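Company > Who we are > About Abeysekara Laundry and Folding

Abeysekara is a small laundry and folding service. We take care of everyday clothes for families, guest houses and two sports clubs in the Verero district. The business was started by Rajitha Karunaratne with one washing machine and one long table. Today we are 5 persons, and we fold 170 pieces on a normal Monday.

Many customers ask us why we speak so much about folding. Washing is mostly the work of water and soap, but the folding is what the customer sees first when the bag is opened. For this reason we keep our tables white and clear, with good light, so that a stain or an open seam is easy to notice before the garment is folded.
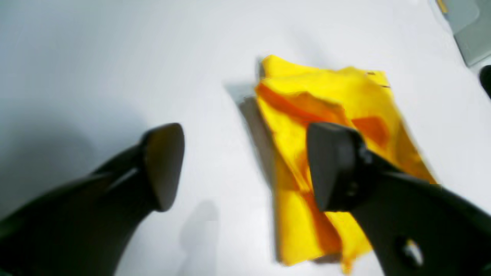

Yellow cloth on the white table

Every piece begins in this way, as a small heap. We do not pull it by one corner. We look for the edges first, open the layers slowly and turn the cloth until it lies in the right direction. Thin cotton needs more patience than towels, and we prefer to give it this time.

For T-shirts we follow the method which Rajitha learned at the Erkeck hotel laundry. The shirt is spread flat and sideways on the table, with the hem at one end. The sleeves are opened fully, and the body is smoothed with the palm from the middle to the outside. 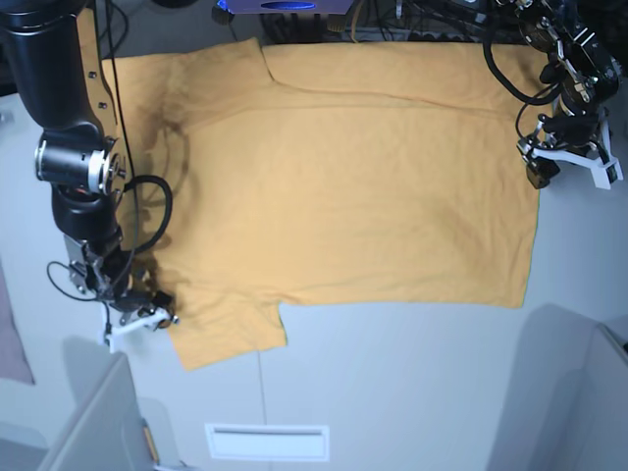

Small wrinkles are allowed at this stage, but the hem must be straight. After this the sides go in, the sleeves go back over the body, and the shirt is folded 2 times across. The finished shirt should fit on our shelf without hanging over the front.

Our shop is in the Dritell building, on the ground floor, beside the bicycle repair. The shelf wall has 135 places, each with the name of a customer. If you wish your shirts on hangers, please tell us when you bring the bag. New customers can visit us in the morning and see how we work at the tables.

Last updated: February

Contact | © Abeysekara Laundry and Folding | Back to top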